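Wurex to close Kavis worktop plant and move orders to Carrillo

Wurex, the furniture and worktop maker, is to close its plant at Kavis at the end of March and move all remaining orders to its larger works at Carrillo. 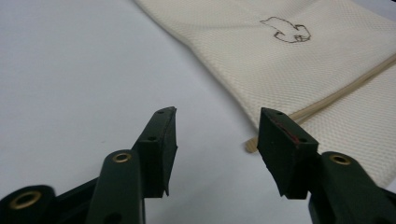
The company told staff of the decision at a meeting before the morning shift. Production at Kavis will be wound down over 6 weeks, with the sanding and finishing line stopping first and the packing hall kept open until the last orders have gone out.

Roughly 20 jobs are affected. Wurex said that everyone on a permanent contract at Kavis would be offered a post at Carrillo, but accepted that not all of them would want to make the journey. Those who turn down the move will get redundancy pay on the terms agreed when the company last cut its night shift.

In a written statement, the firm said the Kavis building needed a new roof and new dust extraction, and that the cost of both was more than the plant could bring in at present order levels. Demand for fitted worktops has fallen as fewer new homes are finished in the area, it said, while orders for desks and tables for schools and offices have held up. Those are already made at Carrillo.

"We looked at keeping finishing work at Kavis and sending the cutting elsewhere, but that would have meant moving every top by lorry twice," the statement said. "We do not think customers should pay for that."

The union that represents most of the shop floor said it had been given too little warning. It wants the wind-down to be stretched into the summer and has asked Wurex to pay for a works bus between the two sites for the first year. The company said it would look at a bus if enough people signed up, and has put forms in the canteen.

Travel is the main worry for many of those who work at Kavis. The road to Carrillo is slow in the mornings, and the only direct bus leaves too late for the early shift. Workers who start at six would have to drive or share a car. The union said several of its members look after children or older relatives and could not add that much time to the day.

Wurex has said it will allow later starts for anyone who transfers, at least until the autumn. Staff who move will keep their present rate of pay and their holiday allowance. Apprentices will be able to finish their training at Carrillo, and their college days will not change.

Customers with an order already in at Kavis have been told that it will be met. Kitchens due for fitting before the closure will go ahead on the agreed date. Later ones may slip by up to two weeks while machines are moved, and the company said it would write to each household with a new date. Deposits will be carried over in full, and anyone who would like to cancel because of a delay can have their money back.

The trade counter at Kavis, where local joiners buy offcuts and seconds, will shut with the rest of the site. There are no plans for a counter at Carrillo. One nearby joinery business said it bought most of its small pieces there - shelves, window boards, the odd vanity top - and would now have to order full sheets from a merchant. Wurex said it would hold a sale of remaining stock before the gates close, with trade buyers let in first and the public after noon.

Guarantees on worktops made at Kavis are not affected. Repairs and replacement pieces will be dealt with by the Carrillo office, and customers are asked to keep hold of their original paperwork, which carries the colour and batch code. Older colours that were only made at Kavis will be kept going for as long as there is material left to make them.

The future of the building has not been settled. It belongs to Bakatent, a property firm that owns most of the estate, and the lease has 2 years left to run. Bakatent said it was willing to talk about an early end to the lease and had already been asked about the yard by a storage business. It would not give a name. Any change of use would need planning permission from the council.

The council said it was sorry to see the plant go and would set up a jobs desk at the library for those who do not transfer. Opening times will be put up at the site and on the library door.

Talks between Wurex and the union are due to carry on until the end of the month.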